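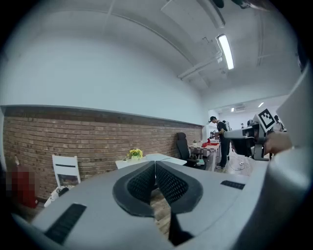

3.2 Furnishing and dressing of the shared rooms

The third of the Clallero workrooms, the one at Semthorpe, gave us our richest material. It is a bright room with a long run of exposed brick, white wall above it and beams across the ceiling, and people had filled it in ways we found delightful to record. White tables carry the working clutter, office chairs stand wherever they were last wanted, and flowers turn up among it all.

We asked 70 regular users of 6 such rooms which single object they would miss most if it were taken away. We had expected chairs to win easily. Small table decorations came a very close second -- a lovely result, and one that sent us straight back to our notes on how tables are dressed. The vase of artificial sunflowers on the square white table (Figure 4) is a good case. It stands near the far edge, clear of the pale sheet in the middle, so the flowers and the work can share one surface.
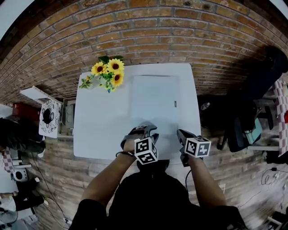 Meredith felt we were making too much of the flowers, and pointed out that a vase is simply the easiest thing to push aside when someone needs the space. We take the point gladly, as it fits what we see: objects that move easily tend to stay, while heavy ones are argued over and end up in the corridor.

Figure 4. Square table with vase and sheet, Semthorpe.

Brick deserves a word too. Users of the Misent room, which is plain white throughout, asked for warmer colours far more often in the April round, and 8 of them mentioned brick by name. Section 3.3 turns to seating.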